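3.2 Trabajo doméstico no remunerado y cuentas nacionales

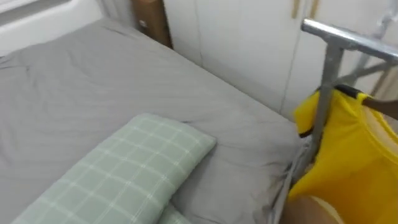
Figura 4. Cama con sábana ajustable gris y almohada verde claro de cuadros blancos.

El PIB excluye los servicios que el hogar produce para sí mismo. Siguiendo a Prata y Amaral, valoramos esas horas por coste de sustitución en una muestra de 487 hogares de Jirkavico. El salario de referencia es el del servicio doméstico local. Se descartaron los diarios de uso del tiempo con menos de 10 registros.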